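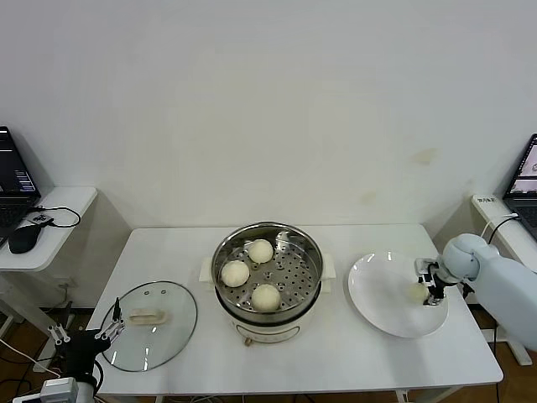
Threads > Food & Kitchen > Small Kitchens

Tagged: steaming, dough, weeknight cooking

1/ Right, I've finally got steamed buns to stop collapsing on me and I need to go on about it for a bit.

2/ Background: Hidayah Sinaga ran a bun evening at the hall in Gescombe last September and I came home convinced I could do it in my sleep. I could not. Wrinkly little moon rocks, every time.

3/ First fix was the flour. I'd been using strong bread flour (why??) and plain is so much softer.

4/ Second fix – leave them ALONE. 11 minutes on the steam, then lid open a crack for two more before you lift it off properly. I was whipping it off like a magician.

5/ Also give them space! They puff up far more than you think and then they stick to each other and tear.

6/ Fillings so far: red bean, leek and mushroom, and one with leftover curry that leaked everywhere but tasted brilliant.

7/ Lempi Laaksonen has asked if you can freeze them. Yes! Cool them first, then steam from frozen for a few minutes longer. Pork ones next, if the butcher in Kedgate is open.

Contact | Copyright | Back to top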